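## 4. Setting up the sorting bins

*A blue plastic bin on a brown work surface.*

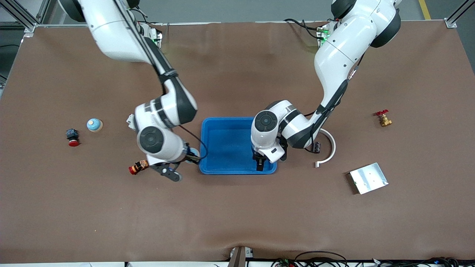
*Fig. 4 - Blue bin near the middle of the table, small parts beside it.*

Right, if you've got through section 3 you should have your shelves up and your labels printed, so now we get to the bit I like best! I'm Ghazala Orakzai, I wrote this guide for the Retari home storage system, and I've set up more of these than I care to admit (my own garage is on its third layout). Set aside an afternoon for this section. You can do it quicker, but you'll find old fuse wire and foreign coins and get distracted, I always do.

### What you need

- The Retari bins, flat stack, with lids
- The Deston wall rail and its bag of clips
- A damp cloth and a dry one
- A pencil
- Your printed labels from section 3
- A big table, or a clean bit of floor

### 4.1 Emptying out

1. Pick one drawer, tin or shelf. Just the one, please. I know it's tempting to tip the whole shed out.
2. Tip it on to the table and spread everything flat with your hand. Mind out for blades and loose tacks.
3. Pull out anything that's obviously rubbish - bent nails, dried-up glue, dead pens - and get it straight out of the room.
4. Put batteries in a separate tub. Old ones go to the battery point at the shop or the tip, and they don't go in the kitchen bin.

**Caution:** Don't let loose batteries sit in with screws or keys. The ends can touch metal and get very hot. A bit of tape over the ends sorts it.

### 4.2 Choosing your groups

5. Make heaps by job. I used to sort by size and it was hopeless, I had curtain hooks in with plumbing washers. My heaps now are hanging things up, plumbing, electrics, bikes, and sewing.
6. If a heap is bigger than two cupped hands, split it.
7. If a heap has only one or two things in it, join it to its nearest neighbour. A lone picture hook can live with the rawl plugs quite happily.
8. Give yourself one "don't know" bin. Only one! Mine gets a look through every January, and whatever I still can't name by then goes.

**Note:** People moving over from the old Nurmi drawers often ask if the dividers fit. They do, but only in the deep bins, and you have to push them in at a slight slant first and then straighten them up.

### 4.3 Filling the bins

9. Wipe each bin inside with the damp cloth, then the dry one. They come out of the box dusty.
10. Heavy things go at the bottom, and long things along the back edge.
11. Fill to the line moulded on the inside and stop there. The lid will shut on more than that, but the bin won't slide on to the rail properly and you'll be back here taking things out again.
12. Stick the label on the short end, the end that faces you. Press from the middle outwards so you don't trap air.

Write the label in the words you'd shout across the house. "Fixings, assorted" means nothing to my family, but "screws for walls" gets found every time.

### 4.4 Hanging the bins

13. Screw the Deston rail to the wall at 115 cm from the floor if adults will use it. If children need to reach their craft bits, bring it down to 108 cm.
14. Check it with a spirit level before you tighten the last screw (pencil mark first, then screw, then check again).
15. Hook the first bin at the left-hand end and work along. You'll hear a click when it's seated.
16. Tug each one gently downwards. If it lifts off, the clip is upside down - the little arrow should point to the ceiling.

**Caution:** Check for pipes and cables before you drill, especially over sockets and near the boiler. If you're not sure, ask someone who is.

### 4.5 If something isn't right

**The lid pops up at one corner.** Something's sticking up underneath, and it's usually a cup hook. Lay it flat.

**The bin swings on the rail.** You've got a Randell clip in there from the older kit. They look nearly the same but they're a touch narrower. Swap it for a Deston one. Spare clips are part number 537, and they come in packs of 2.

**The label won't stick.** The plastic was still damp. Peel it off, dry the end properly and use a fresh one.

**You've run out of bins.** Go back to step 6 and be a bit less fussy about splitting. I ended up with a bin just for Allen keys once and it really wasn't needed.

Once the rail is full, leave everything alone for a week and just use it. Section 5 covers moving bins around and adding a second rail.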